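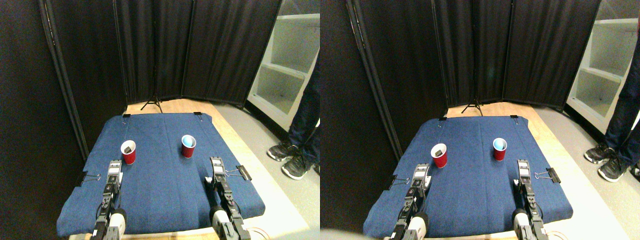 Keeping a padded mat flat on a low table

Tasville Community Help > Home and Furniture > Tables
Posted 20 December 2025
271 views

Kobina Agbeko

I have a low wooden table with a padded mat over it. The mat is blue, a denim sort of color, with a woven cover. I hold the cover with four black binder clips, two at the far corners and one on each side. The front edge has no clip on it.

It stays put for a day or two and then the cover starts to creep. A ridge forms near the middle and anything tall and light gets wobbly there, plastic cups especially. I pull it tight, clip it again, and two days later I'm doing the same thing.

The table gets used every day, so I don't want to staple or glue anything to it. I would also like to be able to take the cover off and wash it. Would more clips help, or do I need a different kind of clip? I have seen elastic straps sold for this but don't know if they work on something this thick.

The room has black fabric divider panels behind the table, so I can't easily get around to the far side. Whatever I do has to be something I can reach from the front.

Érica Brandão

Get bigger clips.

Raymonde Cormier

I sewed covers for bench pads for a good many years and have seen this a lot. More clips will help some, but I would look at three other things first.

Check whether the pad is moving or only the cover. Put a strip of masking tape on the bare wood right beside the pad and leave it there for two days. If the pad has moved away from the tape, the trouble is underneath. A piece of rubber shelf liner between the wood and the pad fixes that. Cut it an inch smaller than the pad on every side so it doesn't show or catch dust.

If the pad stays where it was and only the cover creeps, the cover is too big for it. Wash it once in warm water and dry it before you do anything else. Cotton will often shrink enough to fit. If it is still loose, take it in at the sides and leave any middle seam alone.

Then look at how the clips are holding. A binder clip on thick padding squeezes the edge and works its way off over time. It holds much better on a doubled hem. Fold the fabric under once and clip through both layers. Put the far ones on first, pull toward you, and do the sides last. That way you only have to go behind the dividers one time.

For the front edge, skip the clips, as they get in the way of your wrists. Sew a flap about as deep as your hand and tuck it under the pad. The weight of the pad will keep it there.

Elastic straps are fine on a thin pad. On a thick one they pull the corners up into a curve, and then the cups lean at the edges instead of in the middle.

Kagiso Botha

I agree with the shelf liner. I used the Stustance kind, which comes on a roll. It was easy to cut with kitchen scissors and it left no marks on the varnish on mine, but try a small piece somewhere out of sight first.

One thing to add. If you need the surface steady for cups, lay a thin board under the cover, on top of the pad. You lose some of the cushion but the ridge can't form. I have one on a side table and took it off again only to wash the cover in August.

Kobina Agbeko

Thanks. I did the tape test and the pad had moved, so I will start with the liner. The cover is going in the wash tonight.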